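Operators wanted for a gripper comparison, Tostbridge

We are looking for people to drive a pair of robot arms for 18 days and tell us, with reasons, which fingers they would rather not use again.

You may have seen the sales sheets. Every finger pad on the market is "adaptive" and every controller is "intuitive." We have bought enough of these things to be tired of the words. The Onley workshop is running its own comparison of two sets of finger pads and two controllers, on the same arms, with the same parts, and we want hands on it that don't belong to us. Our own staff have favorites by now and can't be trusted.

The task is dull on purpose. You pick up a flat strip of wood, bring it to the others, and lay it where it has to go so that the strips make a square. Then you take the square apart and do it again. A child could do it by hand in a minute. With two arms it is a good deal harder than it looks, and thin strips are where a lot of well-reviewed grippers start to look silly. 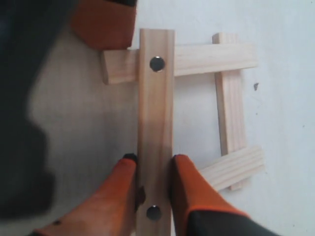
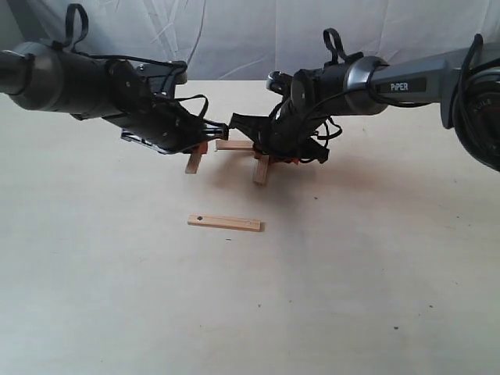 Tostbridge, February

What you would do

Each session is a block of assembly runs with one pad and controller pairing, then a break, then the same block with a different pairing. There are 364 runs in the full plan, shared among everyone who signs up. You won't be told which pads we paid more for. After each block you fill in a short form. "It felt fine" is not an answer we can use. "The strip rolled when I closed the left side" is.

You will also work with the wrist camera view for part of the time and without it for the rest. Kramer, who supplied one of the controllers, says the wrist view cuts errors. Maybe it does. We have also watched people stare at it and forget where the other arm was, so we would like to see the numbers before we repeat the claim.

Who we want

Steady, patient people who get annoyed by bad tools and can say why. Repair work, sewing, model building, lab bench work and kitchen prep are all good backgrounds. Experience with robot arms is welcome but it won't move you up the list. If you have sold or helped design either controller, please don't apply.

You need to be 18 or over and able to sit or stand at a bench for a session. Both controllers need two working hands, which is a fault in our view, and we have said so to Bimeck, who made the other one. It won't be fixed before we start.

What we offer

Hourly pay at the workshop's regular bench rate, including the training block and any time lost when the equipment stops. It will stop. Travel within the county is paid back against receipts. There is no bonus for speed and there never will be - we tried that on an earlier comparison and got a lot of fast, crooked squares.

We do not promise a job at the end of it. We also don't promise a winner. If the pads come out the same, the report will say so, and Kramer and Bimeck will get it on the same day as you do. Neither of them sees a draft.

How to apply

Write half a page about a tool you stopped using and what was wrong with it. Send it to Qiuyue Xiao, care of the Onley workshop, Tostbridge, with the days you can't do. No resume needed. Applications close 20/02/2026.

Questions about the arms or the bench setup go to Ottmar Lenz at the same address. He will answer them, but he will not tell you which pads he likes.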